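The Tidy Counter

I got hired at the Rendari kitchen room because I can sit still and I don't skip lines on a checklist. Those were the two things they asked about. I'd been let go from a bakery in June, I was broke, and I figured I could watch a robot arm mess with a toy countertop as well as the next person!

The rule book was waiting on my stool. Printed, spiral bound, 394 rules, with a coffee ring on the cover from whoever had the stool before me. Rule 1 said to read all the rules. Rule 2 said to sign that you had read all the rules. So I signed (I was up to rule 9), and I pulled my stool in.

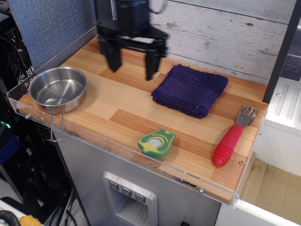
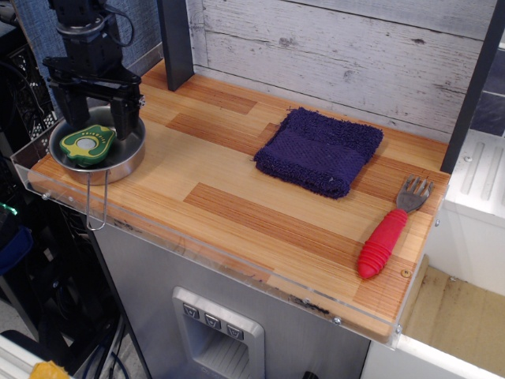
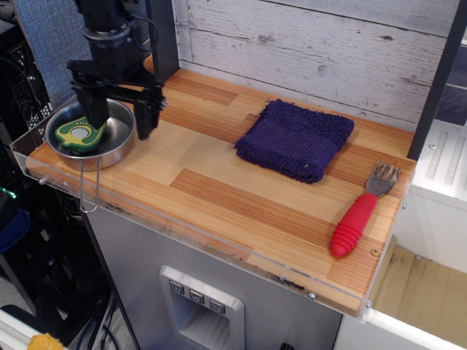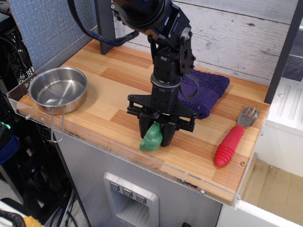

The counter at Rendari, with the bowl at the left and the fork at the right.

My job was the clipboard. The arm had a bowl, a washcloth, a red-handled fork and a little toy to deal with, and every time it did something I was supposed to write down which rule it was doing it under. Sounds easy. But the people who wrote the book had clearly written it in pieces over several years, and they'd had arguments, and you could see the arguments in the numbering. Rule 88 says a soft thing must be set down before the fingers open. Rule 88a says "set down" means touching the surface. Rule 88b says a bowl is a surface. I kept thinking about the meeting where somebody had to stand up for the bowl.

My favorite was 171. I've still got it in my head, word for word: "The person at the counter shall not reach in while the arm is powered, even to help, even if it would be quicker, even if asked." Even if asked! By who? I was the only one in there most of the day.

I lasted until the second week before I wanted to break it. The arm had gone down for the avocado and come up with nothing, then gone down again, and come up with nothing, and it was doing this slow patient dip like a guy fishing for his keys in a storm drain. The avocado was right there. My hand was already off my knee. I would've had it in the bowl in a second and a half, and then the clipboard would have said the arm did it, and some engineer over in Stesum would have read the clipboard and built the next thing on top of my lie.

I put my hand under my leg and sat on it. I wrote, "Dip, no toy. Dip, no toy. Dip, no toy." It took up most of a page.

The inspector came from Cerkulberg the following morning. I'd been picturing a suit, and she had on hiking boots and a raincoat with the hood still up, and she didn't look at the arm at all, not for the longest time. She went straight for the clipboard. She read every page standing, dripping on the floor, and when she got to the dips she slowed down and read those twice.

"You wrote all of them," she said.

I said the book told me to (rule 30, failures get their own line).

"In Ye they leave those out," she said. "Beautiful pages in Ye. 700 lines and the arm never misses." She said it the way my grandmother used to talk about a neighbor's lawn.

Then she asked me which rule I'd take out if I could only take out one. I hadn't expected a question like that and I said 2, right away, before I'd thought about it. She wanted to know why, and well, I had to tell her. I told her I'd signed at rule 9. I told her I'd finished the rest on the bus over four nights with a flashlight, so by now the signature was true, but it hadn't been true when I put it there, and I didn't see how a book that starts by making people fib was going to get the truth out of them on page 60.

She wrote for a while. Her pen was running dry and she kept shaking it. I remember looking over at the counter, at the fork, the washcloth, the dark marks along the clear lip at the front, and thinking that I was probably going back to bakeries, and that I'd miss the place.

She tore off the sheet and gave me the yellow copy. It had the date, 2019-11-11, and one line under it: "Rule 2 moved to the last page."

So that's where it is now. They had to reprint the whole thing, and of course everything after it slid up by one, so the one about not reaching in is 170 these days. I still call it by the old number. The new hires give me a look, and then they go and check.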